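Search this notebook
Search
Enter keywords

Coat notebook, August – hand stripping the wire coats, and the undercoat trouble
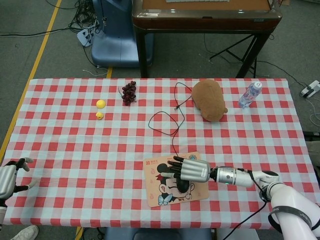
Where we stand this month

I meant to write this up as we went along, and of course I didn't, so what follows is pieced together from my penciled cards and whatever Edmund Urbańczyk remembers (which is more than I do, bless him). The question is still the one we started with in spring: how far ahead of a show do we need to strip a wire-haired dachshund so that the new jacket comes in hard and flat, and what do we do with a dog like Plistum, who grows undercoat faster than anyone can pull it?

For those reading this who weren't here for the first round – we have two dogs on the table regularly. Brastov is the older one, dark wild boar, a good harsh coat and the patience of a church pew. Plistum is his nephew, lighter, softer on the legs and skull, and he wriggles. Both are pulled by hand with a stripping knife used only for grip, never for cutting. I know some people take a shortcut on the belly with clippers and I have done it myself on pet dogs, but for these two we agreed to leave the clippers in the drawer until we understand what we're looking at.

Brastov

Taken down completely, body and neck first, then the skull, then the front. The old coat was well and truly blown and came out in the fingers with hardly any effort, and he went to sleep partway through the left side. New hair was showing along the back by the second week. By the fifth it was lying close and felt the way it ought to, like a good doormat. The tail was behind everything else, as it was last time, so next round I'd like to do the tail a full week before the body and see if they meet up.

I weighed what came off him, mainly to please Edmund, who likes a number. 38 grams, not counting what went up the vacuum or home on my sweater.

Plistum

Well, this is the one that keeps me up. The top coat pulls nicely enough, but underneath there is a thick, fluffy, mousy layer that lifts the new hairs and makes him look like a dandelion from the side. I carded him with the fine knife, working flat against the skin in the direction of growth, and stopped when I saw some pinkness behind the shoulder. It was gone by the next morning. Edmund thinks I was leaning on the knife, and I expect he's right, because my wrist was tired by then and when I get tired I press.

We have gone over to short sessions with him now. Fifteen minutes, a little walk around the yard, then another fifteen if he's agreeable. He is so much happier! He even jumped up against the table leg yesterday to be lifted, and I'd like to think that was for my company and had nothing to do with the liver.

Chalk and the bath question

Ms. Wilczyńska's old handout says no bath for two weeks either side of stripping, and we've stuck to that for the body. Legs and beard do get washed, and I can't see how you'd manage otherwise with a dog who drinks the way Brastov does. I let the furnishings dry completely before touching them. Chalk on the fingers helped a good deal on the skull, where the hairs are short and slippery. Rubber finger cots did the same job with less mess, but my hands got hot.

Things to put right

The coarse Harker knife has an edge on it and is cutting hair. You can see it on the cards, blunt ends where there should be points. I rubbed it down, first on the 500 paper and then on the 800, and tried it on Brastov's neck, and the hairs I looked at afterward had their roots on. Please don't let anyone "sharpen" it again.

Table is a touch low for me now that Plistum has stopped needing to be held from above. Blocks under the legs, if somebody has a moment.

Next round

Plistum goes over to a rolling coat, a light pull every week, longest hairs only, all over. Card the undercoat every other time and look at the skin before and after. Brastov rests until the coat parts down the back, then tail first as above.

Edmund wants to start the two of them on the same day again so that we can compare. I'd sooner wait for each coat to be ready, and we talked about it over coffee for far too long without settling it. Leaving that open. Cards are in the tin with the blue lid, and would whoever has my good comb please put it back.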